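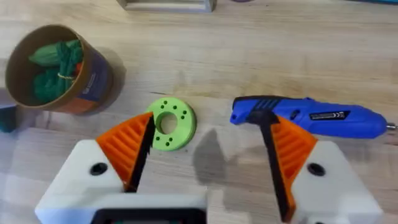 The drawer of little rings

My grandmother kept a biscuit tin of things that might come in handy, and I seem to have grown up into a woman with a whole drawer of them. Washers, curtain hooks, the plastic collar off a shower hose, keys to doors in a flat we left years ago. This May I decided to go through it properly at the worktable, with a pot of coffee and the window open, and it took me the whole afternoon and a good part of the evening.

What I have most of, by a long way, is rings. I like a flat ring with a good big hole in the middle. The lime green ones are my favorites, because you can find one again on a pale wooden table even when the light is going. Drop a clear one and you may as well say goodbye to it. My friend Letay Dinsa thinks I should thread them all on a shoelace and be done, and she may be right, but I do enjoy having them loose in a saucer where I can stir them with a finger.

The glue gun comes out on these afternoons too. Mine is blue, and I've been through 3 of them since we moved to Stodcombe (the first one I left plugged in overnight, and we won't talk about the second). I use it for felt feet under chair legs, for the loose trim on the bathroom shelf, and for sticking a ring on the back of a picture so it hangs from a nail. Kiros Wolde told me that last one would never hold. His own picture of the harbor has been up in our hallway for two winters now – I remind him whenever he comes to supper.

A wooden top suits this kind of work. You can scuff it and rub it down again later, and it's kind to small things when they fall. I keep a brown bowl toward the back for whatever I can't decide about, and anything blue and tall gets stood upright so it won't roll off onto the floor.
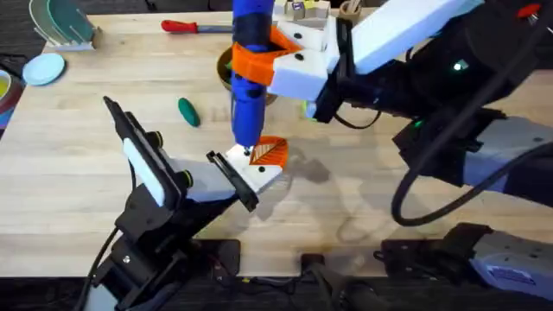
What stayed and what went

I kept 42 rings, which is far too many, and gave 20 to Tsion Mersha for her curtains. The keys went, all but one with a pretty bow that I couldn't part with. The shower collar stayed, naturally. Next I want to tackle the string, and if you have a way of storing string that doesn't end in one enormous knot, please do write and tell me!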